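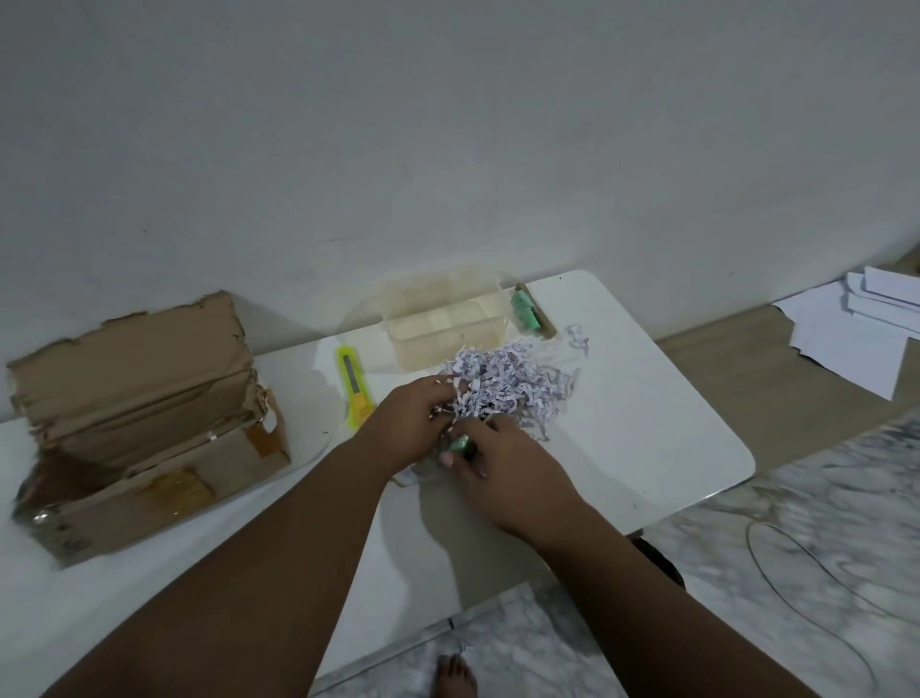
By Margarida Bettencourt
Updated in January
14 comments

Small shops should stop charging a flat fee for shipping and start showing what the post costs. I ran a mail-order pottery business out of Clenstead for years, and I hid the postage in the price like everyone else did. Customers liked it. I now think it was a mistake.

A woman who lived two streets away paid the same for a mug as a man 3000 miles off. She was paying part of his postage and had no way of knowing it. When she asked if she could walk over and pick it up, I had no lower price to offer her.

Free shipping also teaches people to order one thing at a time. One regular placed 43 orders with me in a year, most of them for a single bowl. Each one needed its own box, its own filling and its own trip to the counter. I don't blame him – I had set it up so that waiting saved him nothing.

Some buyers will leave when they see the real figure. I lost a few when I finally changed over. The ones who stayed ordered less often and bought more each time, and I got two afternoons a week back.

Shares: 200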